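Four days with the Stasska crowd

I got home from the free software camp in Barrera on Sunday night and I'm still buzzing, so forgive the rambling.

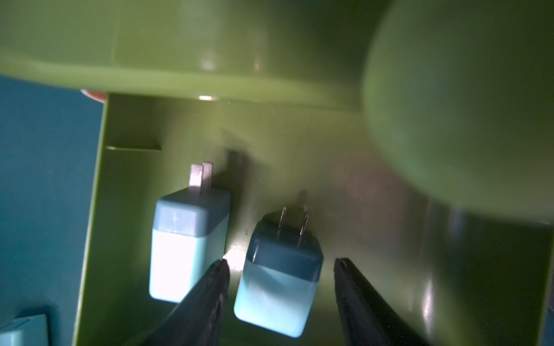

Come for the talks, stay for the translation table, one of the regulars wrote to me before I went, and boy, were they right! I'd planned to spend my time in the big hall (licensing, mostly, plus a long session on running your own mail server) and I did see plenty of that. But the table where people were translating Hirketti is where I kept ending up.

If you haven't tried Hirketti, it's a little calendar program with a very patient group of people behind it. The whole thing has 2,397 strings to translate. When I sat down, my language was missing a couple hundred of the dull ones, error messages and time zone stuff, and I thought I'd do ten and go get lunch. I did lunch at four in the afternoon.

What I loved was the arguing. We spent 25 minutes on the word "snooze"! Somebody wanted a word their grandmother used, somebody else wanted to leave it in English, and in the end we put both up on the whiteboard and voted. Grandma won.

The other highlight was the Zikier workshop, which was packed, some 23 people in a room with 2 long benches. I finally understand how their patch review works, and I sent in my first fix from the train (a typo in the docs, but it counts!). It got merged before I reached my stop.

Small gripes: the coffee ran out early every morning, and the schedule on the website never matched the one on the door. Trust the door.

I've already put my name down for next year. Slides from the mail server session should be up soon, and I'll add a link here when they are.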